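Home / Workshop and Household Advice / Printing and Craft / Stamping with an ink dish on a table at home or in the workroom

Guidance for members and hirers, prepared by Fionnuala Carroll and Pentti Ruotsalainen for the Stilludard Print Room

Small round dishes of colour are convenient for stamping labels, cards and wrapping paper. They also account for most of the marks that the Print Room is asked to remove from tables. The advice on this page applies equally to a kitchen table, a spare-room desk or one of our own benches, and it assumes no equipment beyond what is found in most homes.

Preparing the table

Do not work directly on a wooden top. Colour that reaches bare or oiled wood will travel along the grain and cannot be lifted without sanding. Place a white board over the table and leave a strip of wood uncovered along the edge nearest the worker, so that cuffs and forearms rest on the wood and stay clear of the wet area. A white board is preferred to a coloured one. Specks show on it at once and may be dealt with while they are fresh.

The board should lie flat and should not rock when pressed at a corner. If it slides, a damp cloth folded once and laid beneath it will hold it for the length of an ordinary session. Remove the cloth afterwards; damp left under a board overnight will raise the varnish.

Carpeted rooms require further care. Keep the dish well in from the edge of the table, and keep any cable or lead where feet will not meet it. Members who work at home over carpet may wish to put down an old sheet, tucked under the table legs so that it does not ruck.

Clothing

Long sleeves should be close at the wrist or pushed up to the elbow. Loose cuffs will drag through a wet print. String bracelets and similar items take up colour readily and are best removed, although the decision is left to the wearer.

Setting out

The paper is placed in the middle of the board, squarely in front of the worker, and the dish to one side of it. The dish should stand close enough to be reached without leaning, but no part of it should overlap the paper. Left-handed and right-handed members will naturally differ as to the side. What matters is that colour is not carried across the sheet on its way to the place where it is wanted.

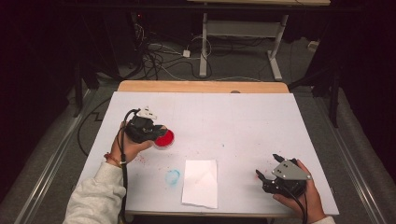
Paper for practice need not be good paper. Torn pieces and the backs of old sheets are adequate, and the Print Room keeps a box of them beside the door for members' use. For finished work, choose a smooth sheet of 300 gsm, which will lie flat of its own accord. Thin paper may be held at two corners with low-tack tape.

A dish should be lifted by the rim or the side and set down level. It is the setting down that causes most of the splashes, particularly when the dish is full. Fill to half depth where possible. Where a dish has been supplied full, take the first impressions from the centre and leave the rim alone until the level has dropped.

Making the impression

Lower the stamp until it touches the colour, lift it, and allow any surplus to fall back. Pressing a stamp deep into the dish coats its sides, and the sides will then print a halo. Test every fresh loading on scrap. A first mark is often blurred or too heavy, and the second or third from the same loading is commonly the best of the set.

Hold the paper still with the free hand. Press straight down, without rocking, and lift straight up. If the mark is faint, do not attempt to go over it. It is very rarely possible to return a stamp to precisely the same position, and the doubled outline will be worse than the faint one.

Members using two colours should finish with the first, close it and wipe the board before opening the second. Red and blue in particular should be kept apart, as a trace of either will spoil the other for good.
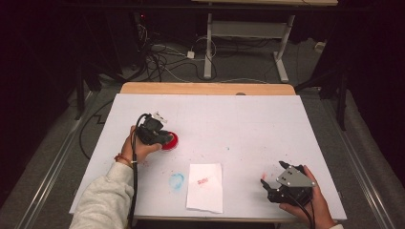 Rings, specks and smudges

Three kinds of mark are commonly met with, and they are treated differently.

Rings are left by the underside of a dish. Wipe the base each time the dish is moved, or stand it on a saucer. A fresh ring will usually come away with warm water and a drop of washing-up liquid. Work from the outside inwards, so that the ring is not made larger.

Specks should be lifted and not rubbed. Touch each one with the corner of a damp cloth, turn to a clean part of the cloth, and go on to the next. Rubbing a group of specks together produces a pink bloom which is a good deal harder to shift.

Smudges that have dried may be softened under a wet cloth for 40 minutes. If some colour remains, a paste of bicarbonate of soda may be tried on a corner first. Scouring pads should not be used on any white board belonging to the Print Room. They dull the surface, and a dulled surface stains more quickly the next time. Faint marks that have survived two cleanings may be left as they are, provided that they do not transfer to clean paper.

Putting away

Cover the dish before anything else is moved. Rinse stamps in cool water and stand them face upwards to dry. Used scrap should be folded inwards, coloured side in, before it goes into the bin. The wooden edge of the table is wiped last, with a clean cloth kept for that purpose – a cloth that has been used on the board will carry colour to the wood.

Boards are returned to the rack in the Mulligan room by hirers themselves. Any board with a mark that comes off on the fingers should be handed to Finbarr Heffernan at the desk and not racked with the others.

Replacement boards may be ordered at the desk, which is open on Saturday mornings. The large size is 914 mm on its longer side and will not fit the lockers.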